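Course Notes > Manipulation Lab > Week 5

Filed under: Grippers & End Effectors

I'm Neelam Pant and I'll be in the lab with you for this one. We're comparing two sets of finger pads, Prundby and Noleo, and I want your opinions – grumpy ones too! Start with the lamp on and just get a feel for holding both grippers over the board.
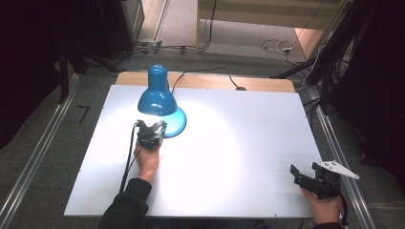 Fig. 1: One gripper in each hand, lamp on.

Do 15 closes per pad set before you write anything down. Then look hard at the pads themselves (I keep a file and snips in the top drawer), and note any stringing or ragged bits in your log, left and right separately.
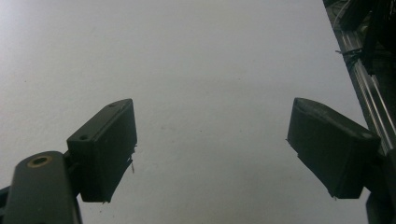

Fig. 2: Pads apart, seen from the gripper's own camera.

Logs are due 28th December.

Comments

kaz_m: Do we trim the pads first?
Neelam: Log first, trim after!
tobyr: Favourite lab so far.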